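25 March 2023

Book workshop, Saturday session. Worked on the naval history paperback, the one on convoy escorts in the North Atlantic, 1917 to 1918. Maeve Ó Néill came in at nine and we split the job: she took the maps, I took the text block.

Text first. Chapter 5 still runs long. Cut the second account of the depth charge drills, as it repeats the one in chapter 3 almost word for word. Kept the stoker's letter. Moved the paragraph on zigzag courses up so it comes before the first sinking. The reader needs it there.

Bibliography has 75 entries now. Checked 13 of them against the library catalog and found two with the wrong year and one with the author's initials reversed. Fixed all three. The rest to be checked next week.

Maps. Skavon sent the coastline files again and they open this time. Maeve redrew the Western Approaches map at the new page width. Place names at 7 point were too small on the proof, so she went up a size and dropped the minor harbors. Sea areas in italics, ports in roman. The scale bar still says nautical miles on one map and statute miles on the other. Left a note on the proof.

Paper. Ran a short signature on the Skakine cream and another on the Shezi white. Halftones of the destroyers look muddy on the cream, and the funnels go flat. The white holds the detail but there is show-through behind the captions. Would like to try the heavier Shezi before deciding. Drironell quoted 10 days for a sample pack.

Glue on the trial spine took nearly an hour to set. Opened it flat at the center and no pages lifted. Will open it again Monday.

To do:
Index, letters M to S
Permission for the signal log extract
Ask Maeve about the inset for Queenstown
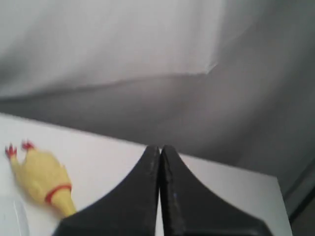
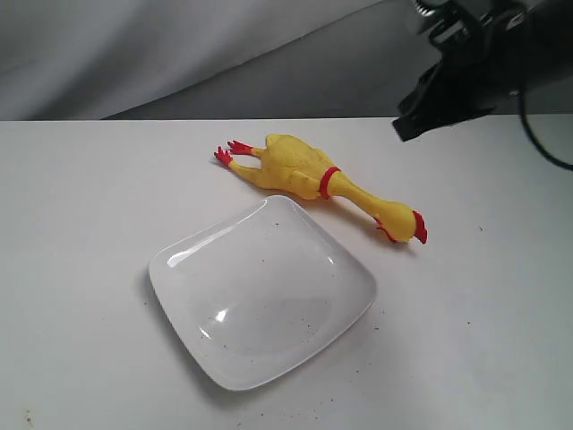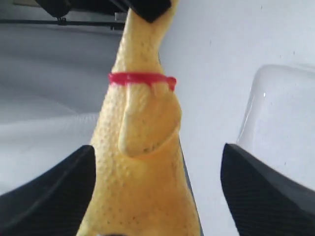

Rubber chicken, white tabletop in the first two, closer on the neck band and wing in the third.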